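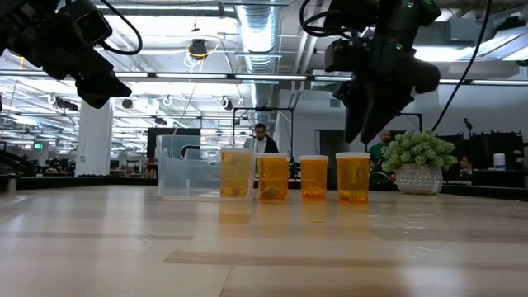

Four amber bottles, the clear bin and the succulent.

I moved my pills out of the bathroom in January, after the apartment in Somatton had its second week of the shower fan not working. Humidity was the main argument. The other was that I had three storage places for one category of object, and the only one I could find in the dark was the wrong one.

The current system is a clear plastic bin and amber bottles with flat white caps. Total volume is small. A bin of this kind takes up less shelf than a hardback laid flat, and it can be lifted out with one hand, so wiping the shelf underneath takes a few seconds instead of a reshuffle.

Why clear

I used an opaque box for 15 months, a Ventura drawer insert with a lid. It looked tidy and I ran out of things constantly. With the lid on, an empty bottle and a full one present the same information. Clear walls fix part of that. Amber bottles fix less of it than you would expect, because the tint hides color, but you can still see a fill level against the light if the label does not wrap all the way around. Mine mostly do not. Where one does, I turn the bare strip to the front.

Bin walls should be lower than the bottles. If the wall comes up past the cap you end up pinching downward with two fingers, and the neighbor comes along for the ride. With the cap and a bit of the shoulder exposed you can grip from the side.
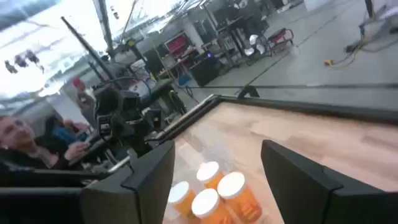
Spacing and order

Packing bottles tight is stable, but it makes the middle ones hard to extract. Leave them too loose and they tip when the bin slides. I settled on two staggered rows with a finger's width left over at one end. The spare space is also where a new refill stands until the old bottle is finished.

Order is by time of day, morning at the left. I tried alphabetical first. It was a mistake, as I do not think about the names at 7 in the morning and had to read every label anyway. Anything taken only as needed goes at the right-hand end, with the label facing out.

Caps get a letter in permanent marker – M, E or N. Plain white caps are identical from the top, and from the top is how you see them once the bin is on a low shelf. The marker wears off after a couple of months of handling and has to be redone. I tried printed dots from a Rullon label maker, but the edges lifted.
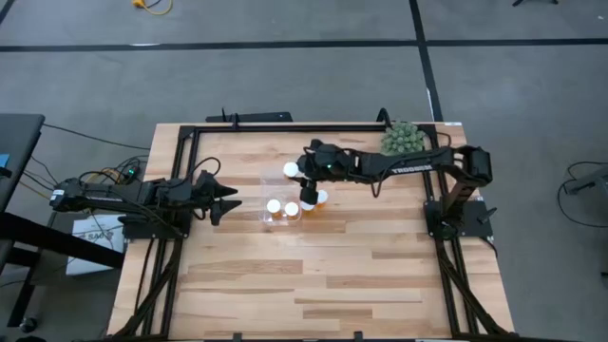

The refill check is the only maintenance the system needs. I do it on a table, since a shelf is too dark and too high for reading small print. Bottles come out of the bin, get checked one at a time, and go back in. Pale wood is a decent surface for it: seen from above, the white caps are easy to pick out against the blond and tan strips, which helps when there are a few of them standing around a nearly transparent bin. A dropped tablet is another matter. A white one on a light board can vanish into the grain, so I put a dark dish towel down before opening anything.

The check itself is short. Read the date, read the refills remaining, tip the bottle to estimate what is left, write it on the card. Anything with less than 7 days goes on the pharmacy list. The pharmacy on the Flermont side takes refill requests by phone until six and usually has them ready the next afternoon,

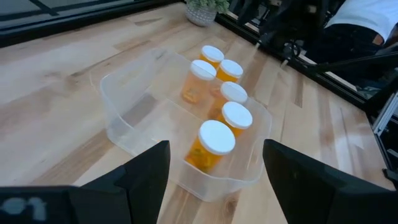
so a week is more margin than strictly required, but it covers a trip or a short supply. Expired items go in an envelope and back to the pharmacy's drop box. I keep the card taped inside the cabinet door. It has 31 rows, one per day, which was the layout I already had from something else, and I use maybe four of them.

Remaining problems: the bin slides on a painted shelf, and the bottles rattle whenever the cabinet door is shut hard. A strip of drawer liner stopped the first and did nothing for the second. Next thing to try is felt on the door.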